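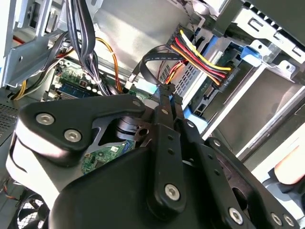
Search this site Enter keywords Go

Malsha Debnath has been asked to admire a lot of old computers, and she is tired of it. She spent years cataloging donated machines for Museo, a small collection of office equipment, and she thinks most of what gets said about saving them is wishful.

"People tell me they're preserving history," she says. "They're preserving a box in the garage. I have one too. I don't call it history."

I had come to ask about the repair revival, the idea that anyone with a screwdriver and a free afternoon can keep a desktop going forever. I like the idea. Debnath let me talk for a while and then asked how many I had fixed. I said one. She asked if it was still running. It isn't.

"So you had a nice afternoon," she says.

Her doubts began with Mridha, a neighborhood program that took in old desktops to clean up and give to families. In its first year it collected 100 machines and placed 5. The newsletter reported the first number. Debnath, who was on the mailing list, wrote to ask for the second and waited until May for an answer.

"They weren't lying. They just liked the one figure better. And who was going to pay for the disposal of the rest? That never made the newsletter either." 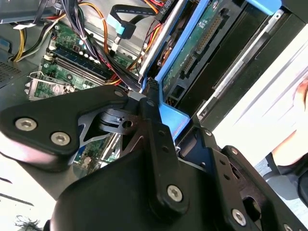 I tried the cost argument. A used desktop can be had for $60, and a new one costs many times that. She had clearly heard it before.

"Sixty dollars and then what? Then it wants a drive. Then it wants memory nobody stocks. Then your kid's school says the system is too old to log in. Add it up at the end, please, and not at the beginning."

She is no kinder to the companies selling parts. Dosov, a reseller she bought from for years, graded its stock "100 percent tested." She once called to ask what the test was. The man on the phone said they turned it on.

"For how long, I asked him. He said, until it came on." 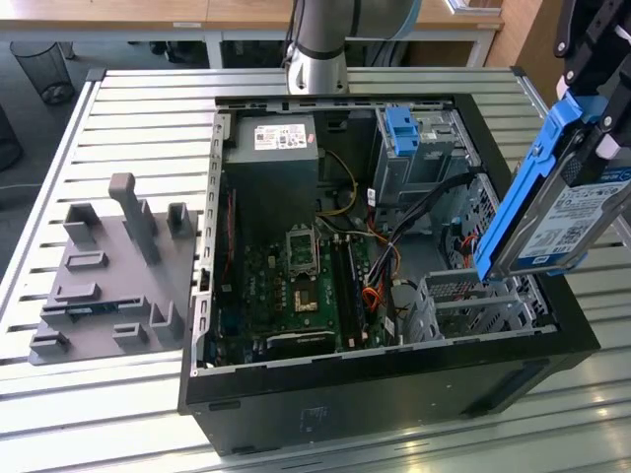

Is there anything she would keep? She thinks about it longer than I expected. Paper manuals, she says, and the handwritten notes that owners tuck inside them. She still has a Stalach manual with somebody's grocery list on the back cover, and she would rather save that than the computer it came with.

"The manual works," she says. "You open it and it works."

As I was leaving she asked what I planned to do with my own dead desktop. I told her I might have another go at it over the summer. She wrote down the address of the county drop-off and told me they close at four.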